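Flovska opens its doors for a morning of robot laundry

Posted in: Local business

Flovska let the public in last month to see what it has been up to in the old Prieto warehouse, and the answer is folding. Also sorting, and a fair amount of untangling. The company builds arm-and-gripper setups for commercial laundries and this was its first open day. Doors at 9 a.m., coffee by the loading dock, line out to the parking lot before the first demo.

The draw was Skiltunier, the firm's cloth-handling system. It picks fabric out of a heap and lays it where a folding station can get at it, or that's the plan. Cloth is still hard for machines. A box stays a box when you grab it, a shirt turns into something else.

"People come in and ask why it's slow," said Callum Gourlay, who runs the demo floor. "Then I hand them a thick glove and tell them to find the corner of a bedsheet with two fingers. They quit asking."

Visitors got to follow along on a screen fed by the small camera at the wrist. Fun for a minute, then kind of dizzying. The arm swings and everything smears.
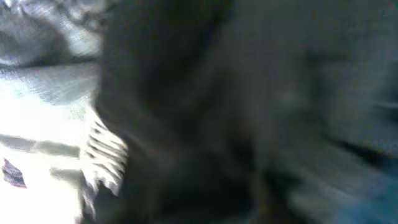 Wrist camera view with the arm on the move, pale material at left. Courtesy Flovska

Gourlay said the software doesn't lean on the blurry stuff much. It waits for the camera to settle and then picks a spot to grab. The crowd could tell when that was happening, the screen went sharp and folks leaned in.

Eleven demo slots on the schedule, all full. Each one ran with different fabric and the staff swapped pieces between groups. Kids were allowed to choose what went on the pile, wich slowed things down but made for the loudest rounds of the day. One group asked for a fitted sheet. Gourlay said no, then said maybe next year.

Lewis Sutherland handles sales and did most of the talking at the second station, where the questions were more about money and jobs. Would it replace people at the hotel laundries? Sutherland said the customers he talks to can't fill the shifts they've got. A woman in the back row who said she'd worked in linen service told him the pay might have something to do with that. Some clapping. He said fair point and moved on to maintenance contracts.

He did not give a price. He did say Flovska has 83 laundries on a mailing list for the pilot and room for 9 of them. Plutier, a uniform rental outfit, is signed up and is due to get its unit in March.

The close-up work is where the system earns its keep, according to Sutherland. The finger has to press into the cloth enough to get a hold without scooping up whatever is underneath.
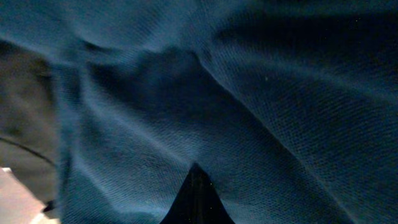 Gripper fingertip pressed into folds of teal fabric, with a gray-brown cloth alongside. Courtesy Flovska

At that range the weave shows up thread by thread. A retired tailor in our group wanted to know if the machine could tell a knit from a woven. Not reliably, Gourlay said, it mostly goes by shape and folds. They're working on it. The tailor looked pleased with that answer.

Other stuff on hand: a bench with worn-out fingertips you could pick up and handle, a table for job seekers, and a sign-up sheet for school tours. The job table was looking for technicians and part-time floor staff, evenings mostly. Applications are still being taken at the front office.

Parking was a mess. The lot is shared with the tile store next door and several people got blocked in till after the last demo let out at 2 p.m. Flovska says it will use the gravel lot across the road for the next one and put up signs.

No date yet for a second open day. School groups can book now by calling the front office, ask for Gourlay. Closed-toe shoes requierd on the floor.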